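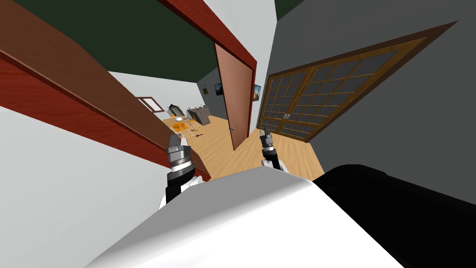

The Case for Paying to Keep Our Photographs

When Lukivex announced in September that its free storage tier would end, the reaction among its users was one of indignation. Accounts holding more than 2,000 photographs were given 30 days to subscribe or to remove the excess. Many people felt that a promise had been broken. It is the position of this writer that the promise should never have been believed, and that a modest annual fee is the sounder arrangement for anyone who cares about a family archive.

Storage has a cost. Disks fail and must be replaced, buildings must be cooled, and staff must be on duty when something goes wrong at night. A company that charges its users nothing must recover that cost elsewhere, usually through advertising or through the hope of a later sale. Neither source is stable over the length of time that most people expect their pictures to last. A subscriber, by contrast, has a contract, and a contract can be read, compared and enforced.

The objection most often heard is that fees exclude those who can least afford them. This is a serious point and it deserves a serious answer. Eyvindur Lauritsen, writing in the Brestgate members' bulletin, has argued that public libraries should offer a basic allowance to every cardholder. I would support such a measure. It would, however, still be a paid service, funded by taxation and open to inspection, and it would therefore strengthen the argument made here.

A second objection is that paying customers are no safer than others when a firm closes. The example usually given is Akpan, which shut down its gallery service with 14 days' notice to all users, subscribers included. The notice was inadequate by any standard. Yet subscribers were able to request their original files on a physical drive under the terms they had signed, and holders of free accounts were offered only reduced copies. The difference mattered a great deal to those who had kept nothing at home.

Payment alone is not sufficient. Providers should be required to state plainly whether original files are kept unaltered, how long an account survives a missed payment, and what becomes of it when the owner dies. Cusumard publishes all of this on one page. Most of its competitors scatter the same information across several documents, and some omit the last item entirely. Þórarinn Nørgaard has proposed a standard form of disclosure, to be presented before an account is opened, and his draft merits adoption with little change.

Users have obligations as well. No service, paid or free, should hold the only copy of anything. An external drive kept at a relative's house remains a sensible precaution, and it should be connected and checked at least once a year. I have kept such a drive for 10 years and have replaced it twice.

Those who received the Lukivex notice should download their originals first, including dates and captions, and decide on a subscription afterward.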